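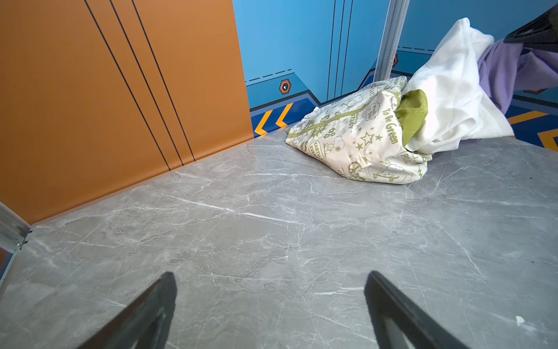
**Subject: Re: [flellesora-list] Which version of "Margaritis" is on the second pressing?**
**Date:** Sunday, January 23, 2022
**From:** Markos Stamatopoulos

Hello all,

I've had the records out over the weekend and can answer most of this. The original question is below so the rest makes sense to anyone who has just joined.

> I bought what was sold to me as a first pressing of the Zakevton album and it doesn't match the one I had as a teenager. Side one is the same as far as I can hear. On side two, "Margaritis" fades out before the second guitar solo, where my old copy carried on to the end and stopped dead on a drum hit. The sleeve is the matt one, no lyric sheet. The label is blue and says Zimska at the top.
>
> Have I been sold a later one, or did they change the track part way through? I paid first pressing money for it, so I'd like to know before I write to the seller. Also, is there any truth in the story that the fade was done because the singer had walked out?

You have a second pressing. The fade is the easiest way to tell, and it's the one thing you can check without knowing anything about labels. All the first pressings I've heard have the full ending. All the second pressings fade, and so does the cassette, which was made from the same tape.

The sleeve doesn't help you much. Zimska had more sleeves printed than records pressed, and the leftover ones were used up on the second run. That's how you get a matt sleeve with a faded "Margaritis" inside it. The glossy sleeve only turns up with second pressings, so a glossy one settles it, but a matt one could be either.

The lyric sheet is no help either. They were put in by hand and plenty of shop copies went out without one. I've owned 2 first pressings and only one had the sheet.
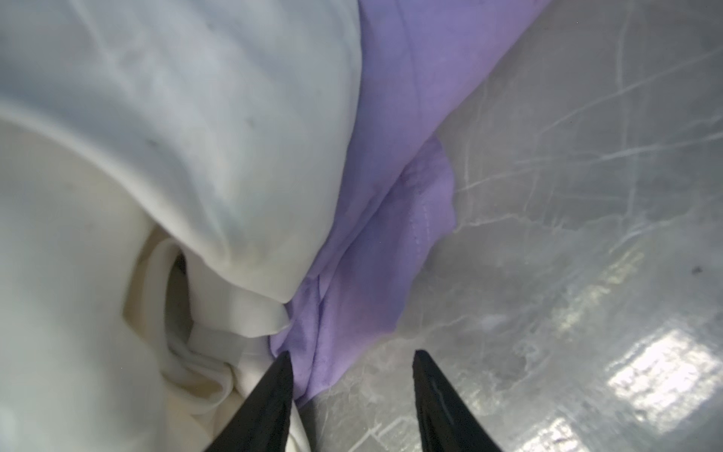
The blue label is the part that confuses people. The first pressing is blue as well, but a darker blue, and the name Flellesora is in capitals. On the second it is in ordinary lettering with a capital F. If you haven't got both in front of you the colour is nearly impossible to judge, so go by the lettering. I've seen sellers post a photo taken under a yellow lamp and call it "dark blue label", and I wouldn't trust that from anyone.

As for numbers, the figure that gets repeated on here is 300 for the first pressing. That comes from the invoice which was copied in the old fanzine, and I've no reason to doubt it. The claim that there were only 100 is from an auction listing and I think whoever wrote it had mixed it up with the single, which was a run of 100. I have never seen a number for the second pressing that I'd want to repeat.

If you want to check yours, do it in this order:

1. Play the end of "Margaritis". Full ending with the drum hit means first pressing. A fade means second, and you can stop there.
2. Look at how the band name is set on the label. Capitals for the first, ordinary lettering for the second.
3. Look at the run-out on side two. The first has the letters ZK scratched by hand, quite faint, and you need to tilt the record under a lamp. The second has the same letters stamped.

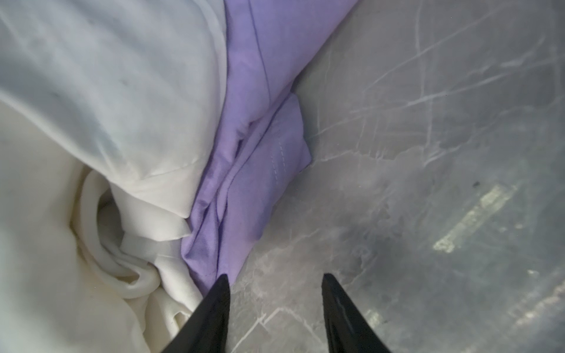 ## The walk-out story

I don't believe it. The vocals on "Margaritis" finish well before the fade begins, so a missing singer wouldn't have made any difference to the ending. It's also the same take on both pressings. I ran them side by side some years ago and the guitar squeak after the first chorus is there on each, in the same place.

The more likely explanation is side length. Side two of the first pressing is long for a record cut that loud, and a lot of copies jump or distort on the last track. Mine does, on the loud part of "Winter Coat", and it's a clean copy. Fading one song early would have given the cutting engineer some room. The bass player said something along those lines in a radio interview, though he was vague about it and spent more time complaining about the van.

The singer did leave, but that was in April of the following year, after the second pressing was already in the shops. I think the two things have just been run together over time.

## The CD

Since somebody will ask: the CD has the full ending but it isn't from the original tape. It was copied from a record, and you can hear a click at the start of side two. The running order is different too, with the single tacked on at the front. The total time printed on the back is 53 minutes and that's wrong, as it counts one of the songs twice. If you only want to hear the full "Margaritis" it will do, and it's cheap.

## Writing to the seller

I'd keep it polite and mention the fade first. A lot of people selling these have inherited them or bought them in a box, and they copy the description from the last one that sold. I had a part refund from a dealer a while back after sending him the run-out details. He hadn't known there was a difference and changed his listing the same evening.

If they won't shift, I'd still hang on to it. The second pressing is the better sounding of the two, and I play mine a good deal more than the first.
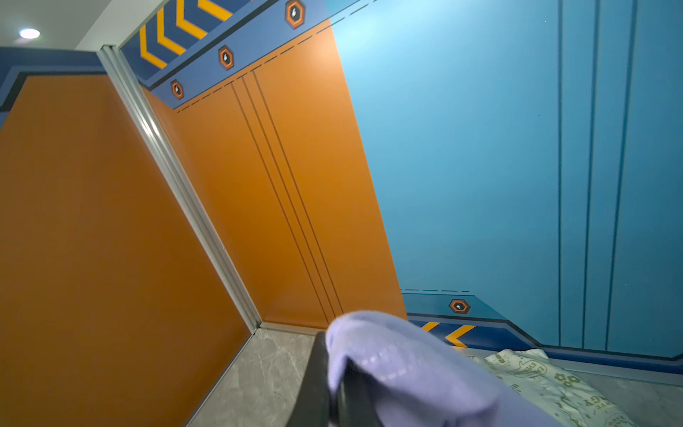

*Lavender cloth, with the orange panel on the left.*

One question back to the list. Has anybody got a second pressing with the ZK scratched by hand? I was told of one but have never seen it, and a clear photo of the run-out would be useful. Please send it to me off list if it's a big file, as the list software strips out anything large.

Regards,
Markos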